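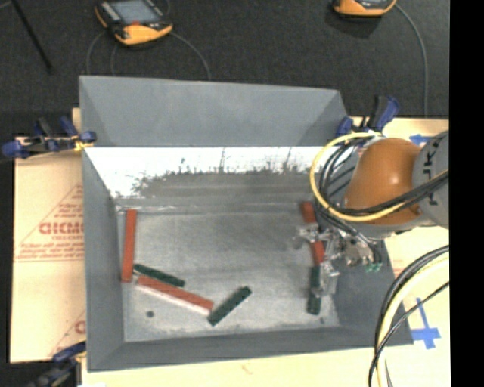 A large grey bin with sloping sides.

Home Screens Projectors Seating Film nights Basket

Trolluma 80 pull-up projection screen
2019-03-16, by Jhun Galang

I've been selling screens through Comier for long enough to know what people want from one. They want to watch a film on a big picture in a room that is mostly used for other things, and they want the screen gone again by breakfast. The Trolluma 80 is the one I use at home, so I'm biased, but I'll try to be fair to it!

It's an 80 inch screen, measured corner to corner like a telly, and it lives in its own floor case. You put the case down, swing out the two feet, flip the lid and pull. The arm at the back holds it at whatever height you stop at, which is handy if your ceiling slopes (mine does, and I swore at fixed screens for years). Going back down it wants a steady hand. Let go halfway and it'll drop faster than you'd like.

The surface is plain matt white with a black border. I tried it side by side with the Stenetti, which has a greyer surface and costs a fair bit more, and watched the same old black and white thriller on both. The Stenetti had deeper shadows, no question. But for musicals and anything with a lot of colour I liked the Trolluma better, and skin looked more natural to me. If you mostly watch with the curtains open, go for the Stenetti. If you wait until dark like I do, save your money.

Shape: it's widescreen, so a modern film fills it nicely. The really wide old epics will leave you a strip of bare screen top and bottom, and the older squarish films leave it at the sides. I stopped seeing the strips after the opening credits, though my friend Crisanto Dalisay cuts black card to cover them and says I'm a barbarian.

Things I'd change? The carry handle is in the wrong place, a bit too far to the left, so the case tips as you walk. And it comes out of the box with a faint wave along the bottom edge. Mine went after I'd left it up overnight. If yours is still there after a few nights, send me a message and we'll swap it.

It is an indoor screen, by the way. I did take it into the garden once in December for a Christmas film and the wind had other ideas.

You get the screen, the case, a cloth bag to go over it and a 2 year guarantee. Allow 21 days if you order the extra-tall feet, as those are made for us by Magbanua and we don't keep them on the shelf. Everything else goes out from stock. Delivery is free on the screen, and if you'd like to see one up before you buy, bring a film you know well and we'll put it on for you.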